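Workplace Equipment Review: Waltard Assembly Cell Planner
Reviewed by the Loditach Office of Shop Operations, 17th January

The Waltard planner is a software package for laying out a robot work cell and running it in simulation before equipment is purchased. A single-site license costs $2,599. This office used it for 6 weeks to plan the small-parts bench at the Venis plant, where 24 employees now load and sort fixtures by hand.

Setup was straightforward. The bench, fixtures and rack were placed from the supplied library, and staff from both shifts attended the planning sessions.

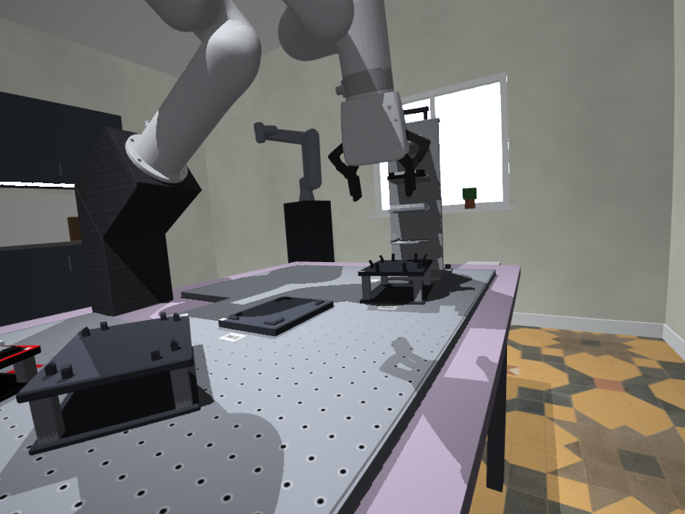 Simulated bench with pegged fixtures and the two-finger gripper near the rack.

Employees raised the matter of reach early. Under the proposed arrangement, loaders would present parts at the near side of the bench and would no longer lean across it. Two positions would move from loading to inspection, with training provided at the current rate of pay. The planner's overhead view proved the most useful for these discussions. 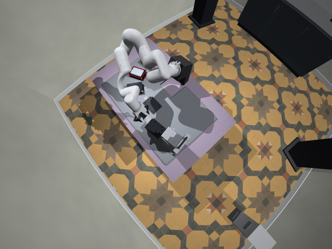
Overhead view, gripper pointing down near the middle of the table.

The software has weaknesses. Shadows can make dark parts difficult to tell apart on the table surface, and labels are too small to read from above. Reports are limited to 300 lines. The older Nutsugah package handled reporting better, although its views were poor.

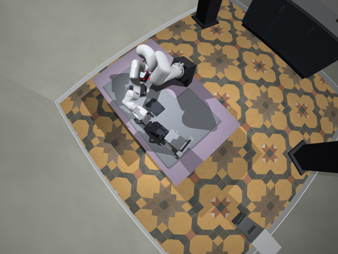 Arm folded above the perforated table, with the flat black tray to the right of the gripper.

The planner does not estimate staffing needs or the time required for retraining. Supervisors must prepare those figures separately.

Rating: Recommended for sites planning a first cell. Sites that depend on detailed reports should request a trial license before purchase.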